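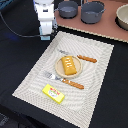 Placemats are the most underrated thing in a kitchen and I'll argue it with anyone. People spend 1160 dollars on a table, then set a hot pot straight on it and cry about the ring. I did it myself, the old table, the one from Trokside. Never again. Now it's cloth first, always. Black, because black forgives soup. Then a white woven placemat on top of the black, and you know exactly where the plate goes, no discussion. Pots get their own board off to the side, the pinkish one with the little scalloped trim. Dark gray pots look good on it too, which shouldn't matter but does.

My sister in law says it's fussy. Too many layers. She eats off a bare Skidetti table and wipes it 100 times a day. Who's fussy?

And no, not the plastic ones. Had a set of those, they curled up by February. Woven lets the crumbs fall thru, fine, so shake it out. Takes two seconds.

One gripe. The black cloth shows every wrinkle when the light hits it sideways, and ironing a tablecloth is where I draw the line. Pull it tight, put something heavy on it, done.

Spend the 27 bucks. Skip the runner, skip the chargers, skip the napkin rings definately. Cloth, mat, a board for the pots. Dinner's at seven and I still have to do the rice.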